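**FOR IMMEDIATE RELEASE**

# Zimska Winter Coat Drive opens in October with 223 drop-off points

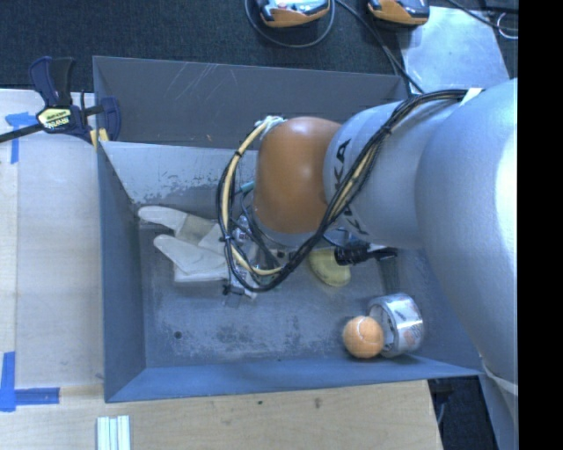
PADENENT, October. The Zimska coat drive is back for another season. Bigger this time. 223 drop-off points across Padenent and the Matubbar valley, up from last winter, open from the first week of the month until the middle of December. Coats, boots, hats, gloves, blankets. Adult and kids sizes. Clean, please.

Zimska is run by Tudavov, the secondhand clothing nonprofit based on the east side of Padenent. The drive started as one rack in a church hallway. Last winter it handed out 4000 coats, and the shelves were bare by the second week of January. Goal for this year is to get through to March.

**What's needed most**

- Men's coats, large and up. Always the first to go.
- Kids' snow boots, any size
- Waterproof gloves
- Maternity coats (we had almost none last year)
- Blankets, twin size or larger

Please no summer clothes, no single gloves, no pillows. Zippers should work. A missing button is fine, we have a mending table and plenty of buttons.

**Where to drop off**

Library branches, fire stations, most grocery stores in town, plus both laundromats on the river road. Look for the green Zimska sign by the entrance. In Matubbar, the main points are the feed store, the middle school front office and the bus depot. Grocery store points take donations any time the store is open. Fire stations 8 a.m. to 6 p.m. only. Please don't leave bags outside after hours, they get rained on and then we have to wash everything twice.

Got more than five bags? Call the Tudavov front desk and we'll set up a pickup. Pickups are free inside Padenent city limits. Outside the city we do one run a week, so expect to wait a few days.

**Where to get a coat**

No paperwork, no proof of income, no adress needed. Walk in and pick one. Coat rooms open November through March at:

- Tudavov main store, Padenent, 10 a.m. to 7 p.m.
- Matubbar community hall, 3 p.m. to 8 p.m.
- The mobile rack, which follows the library van route

One coat per person per visit, families welcome. Kids can choose their own. There is a changing room at the main store and a mirror at the hall. If we don't have your size leave a phone number and we'll call when one comes in, usually within the week.

New this year: evening hours in Matubbar. A lot of people there work days at the packing sheds or drive into Padenent, and last season the hall closed at five. We heard about that quite a bit.

**Schools**

Teachers and school nurses can order direct. One email with sizes and a pickup time, no names of students. Orders go out in plain bags. Last winter the school orders took 300 pairs of boots and we could have sent more, so boots are on the list above in bold in our heads if not on the page.

Schools can also host a collection week. Tudavov drops off the signs and bags beforehand and collects at the end. Slots for October are full. November still has openings.

**Mending nights**

Back by request. Bring a coat that needs a zipper or a lining, and someone will show you how to fix it or just fix it for you. Thread, needles and two sewing machines provided. Starts at 6:30 p.m. at the main store, dates on the door and on the Zimska page. Beginners ok. Coffee, and whatever people bake.

We are short on heavy zippers, the long separating kind. If you have any in a drawer somewhere we'd love them.

**Money**

Cash gifts help too. They pay for boots bought new, since used kids' boots rarely come in wearable, and for laundry, and gas for the van. The laundromats are giving the drive 100 free wash loads this season, with thanks. Gifts can be made at the main store register or by check to Tudavov with "Zimska" on the memo line. Recipts on request.

**Helping out**

Sorting shifts run two hours, mornings and evenings. Under 16 with an adult. It's standing work, mostly, with some lifting, and the back room gets chilly so dress for it. Drivers with their own pickup or van especially wanted for the Matubbar run. Sign up at the front desk or by phone.

**About Tudavov**

Tudavov is a nonprofit clothing store and repair shop in Padenent. It sells secondhand clothes at low prices year round and uses the income to run Zimska and a spring school-clothes room. Store donations are accepted all year at the side door.

**Media**

Press are welcome at the main store on opening morning from 9 a.m., before doors. Please check with people before taking photos in the coat room, and no photos of kids. Interviews with staff can be set up ahead of time through the Tudavov front desk. A full list of drop-off points by neighborhood is availible in print at the store and any library branch.

\###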